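Let the Club Hang Up Coats

By Elsie Wainwright

I help out with the after-school robotics club in Unville, and every August I get into the same argument. A parent comes by, watches for ten minutes, and asks me when the kids are going to build a robot. It's a fair question. The club has the word robotics on its door, and what the parent sees is a bunch of teenagers with grippers in their hands, working on a coat rack.

My answer is that they're doing the robotics right now, and I'd like to make the longer version of that case, the one I never get through before the parent has to go move the car.

When I started, we were a competition club, start to finish. We built a thing with wheels that pushed other things with wheels. I loved it (I still have the ribbon!) and I'm not going to pretend the kids learned nothing. They learned to solder and to stay calm when a wheel came off. But four kids built and the rest watched, and the four were always the four who had built something before they ever walked in.

Then Majdi Shboul took over the teaching side and switched the whole year to demonstrations. You hold the grippers, you do an ordinary household job, the motion gets recorded, and later on you train a model on what you recorded and find out how good a teacher you were. I grumbled for weeks. I told him it looked like chores.

Well, it is chores. I've come around to thinking that's the best part of it. 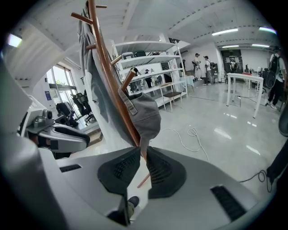
Why a coat rack is harder than it looks

Try this at home. Take a hoodie off a hook, slowly, and pay attention to what your fingers are up to. You pinch a bit of fabric, you lift before you pull, and you let the cloth slide because you know where the loop is without looking. Now do it with two stiff pads for fingers. The first time I had a go, it took me so long that Kobe Stevens, who is fifteen and very polite, asked if I'd like a chair.

And a coat rack is mean in ways a block on a table never will be. The pegs stick out at different heights and point whichever way they like. A baseball cap has a shape and keeps it, while a shirt has no shape at all until you let go of it. Kids find this out in one afternoon and then start arguing over it, and the arguing is what I come for. Do you grab the collar or the shoulder? Does it count if the sleeve drags on the floor? Should we keep the bad tries? Milan Koster thinks we should keep every single one. Majdi thinks we should keep the ones where the person recovered. I've changed sides twice.

By the end of last year the club had recorded 1,402 tries and kept 1,189 of them. I know those figures because the kids made me read the log out loud at our open evening, and there was real cheering. The first 600 were pretty rough, by everybody's admission. What I care about more is that all 19 members had their names in that log. In my competition days we never came close to that.

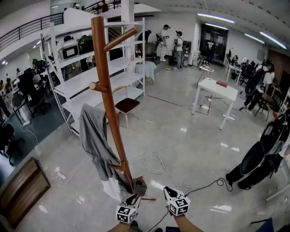 Two hand-held grippers at the coat rack, with club gear on the floor and shelves behind.

Now for the other side, and it's a decent one. Abílio Pacheco, who ran the Dollberg club for years and has forgotten more about motors than I'll ever know, says we're raising kids who can feed a machine but couldn't fix one. He has a point. When a cable came loose in spring, we had a room full of people who could talk about grasping for an hour, and it took us most of a session to find it. So we've added a repair night, borrowed straight from how Dollberg does things, and I'd tell any club that goes our way to do the same from the start.

I've also heard that it's boring. Some of it is! Doing the same small job again and again is dull at 4:30 in the afternoon when you've been in school all day. But piano scales are dull too, and so is running laps, and we don't tell kids to skip those. The group over in Skurnow swaps the task every couple of weeks to keep it fresh, and I think that's too quick. You need to be a little sick of a coat rack before you start noticing things about it.

What I'd really like is for the regional meet to make room for this kind of work. Right now a club that drives a wheeled box across a mat gets a trophy, and a club that teaches a machine to hang up a shirt gets a table by the restrooms. Give us a category. Let the judges look at the log, let them ask a quiet kid why she threw out a try, and score the answer. I've written to the organizers and I'll be writing again before sign-ups open, and if your club wants to add its name to the letter, Majdi has the draft.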